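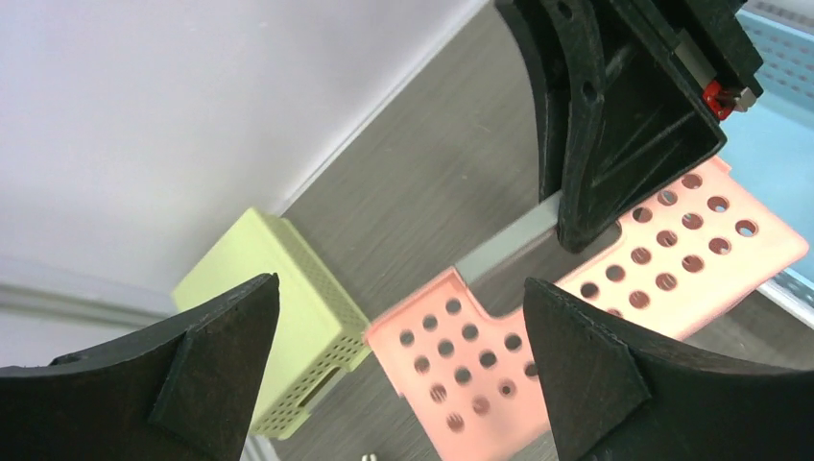

Do I need two arms?
If the job is sorting bins and baskets on a tabletop, probably. One arm pushes a basket around. Two can come at it from both sides.

What should I set aside for spares?
Finger pads and cables, mostly. Desmond Castellanos at Tollano budgets 210 dollars per arm and has yet to give any back.

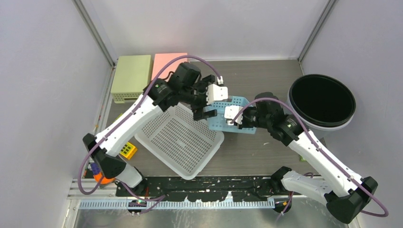
Add 40 for baskets and racks, and put it on its own line, or Purchasing will ask why robots need kitchenware.

How long does delivery take?
Pluvholm quotes 30 days. Order in November and plan on spring.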